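Selling leftover chocolate coins after a fair
Small Sellers Board > Food and Gifts

dotesberg_mom
I have stock left from the Dotesberg fair and I don't want to hold it through June. Fitora charges me a listing fee per item. Is it better to sell singles or make up gift boxes?

Siddiqui Sweets
Boxes. I sold 300 last year at a better margin than loose coins. Postage is the same either way up to a certain weight.

tinbox40
I disagree. Boxes take time to pack and foil scuffs in the mail. I had 30 refunds in one season - all boxes, no bags. Sell by weight and be done with it.

Siddiqui Sweets
Scuffing depends on the filler. Use enough of it and the coins stay put.

dotesberg_mom
Drumis has white boxes for 40 cents each if I order a full carton. Does anyone use them?

tinbox40
I did. The lids are weak. Also check the best by date before you spend money on packaging.

hallway_goods
Boxes are fine if you sell locally. I wouldn't mail chocolate in warm weather at all. My setup is gold foil coins in one part of the box and something red in the other.

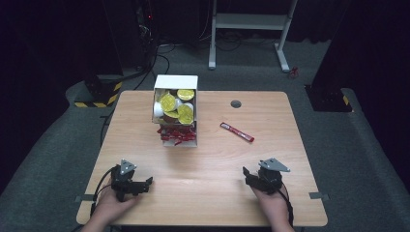
Reply from tinbox40
Local pickup I can agree with. I still wouldn't pay the listing fee on it.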